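3 Sep 2026

Up early to get through the paperwork before the phones started.

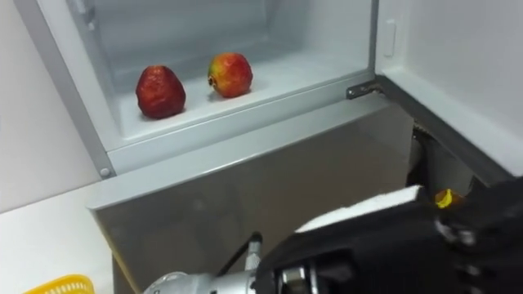
Morning

Finished the certificates of origin for the Kelurano order. Maarten had left the invoice on my desk with the wrong tariff code again, the old one from before the change, so I redid the packing list as well and sent both to Mertens for the customs entry. They want everything a full day ahead of loading now. It used to be noon the same day.

The order is 27 pallets of valve housings in two containers. Kelurano is paying 100 percent by letter of credit, which the bank likes and I don't. Every comma has to match. Last time they held our money for 3 weeks over "Ltd" with a period and "Ltd" without one. I read the whole thing out loud to Hanneke and she followed along on her copy. We found one mistake, in the port of discharge. Asked for the amendment before ten.

Call with Facundo Garrido

He called from Montevideo at lunch, his breakfast. He thinks he can place a first order with Protow by November if we come down on price. I told him the price is mostly freight at this point. He said his other supplier quotes delivered, duty paid, and can we do the same. I said I would ask. I don't think we should. We have never cleared goods at that end and we would be carrying the duty without knowing what it is. I wrote this up for Arnout while it was fresh and kept it to one page.

He also asked for samples. Two housings, by air, at our cost. I agreed to that much without asking anyone.

Afternoon

Meeting with Arnout Claeys and Marijke on the export plan. Arnout still wants to double sales outside Europe in 2 years. Marijke had the order book open and went through it customer by customer. Most of the growth since spring is Kelurano, and if they stop, we are back where we were. Arnout said that is why we need Garrido. Marijke said one more customer is still one customer. They went back and forth on it for most of an hour.

We settled on credit insurance for anything new on open account, and Marijke will get a quote from Undum. I am to find out what registration the housings need for Uruguay and whether our test reports have to be translated. Delivered pricing is put off until we have a figure from a forwarder down there.

The exchange rate came up again. Hanneke would fix the rate on the Kelurano payment now. Arnout would wait. No decision.

Evening

Amendment came through from the bank at ten past five, port corrected. Mertens confirmed the truck for seven tomorrow. I left the originals in the top drawer with a note for Maarten to sign in blue ink, all three sets.

Home by half past six. Have to remember to call the chamber about the stamp fees, they charged us twice.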